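FOR IMMEDIATE RELEASE

Drillis Pictures sets December release for family comedy "Two Kitchens"

LORKPORT – Drillis Pictures will open its new family comedy "Two Kitchens" in theaters this December. Wide release, 528 screens. Advance tickets on sale in November.

The story: two sisters inherit the same house, a drafty place built in 1849, and neither one will sell. So they split it down the middle. Separate front doors, separate kitchens, one shared staircase and one very confused grandfather. Then the inlaws show up for the holidays with a snowstorm right behind them.

Shot over nine weeks in and around Lorkport, mostly on the old harbor streets. Interiors were built at the Claeys stage on the east side of town. Local residents turned out for the parade sequence, which closes the film and took four nights to shoot. 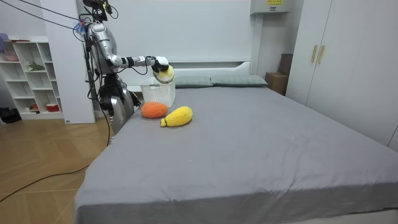
Running time is 104 minutes. Rated PG for mild language and some rude humor. The score was recorded with a 40-piece orchestra and will be out as an album the same week as the movie, on Nultanik Records.

A hometown preview will be held at the Claeys Theater in Lorkport, 7 p.m., one week ahead of the national opening. 2 tickets per household, free, first come first served. Doors at 6:15. Parking behind the theater is limited – please use the harbor lot.

Theaters taking part will also hand out a printed recipe booklet with dishes from the film, 4000 copies in all, while supplies last. No purchase neccessary beyond a ticket.

Trailer, poster art and press kit available now on request. Screener links for reviewers go out in November, embargo details included with the link.

Press contact: Drillis Pictures, Publicity Office, Lorkport

###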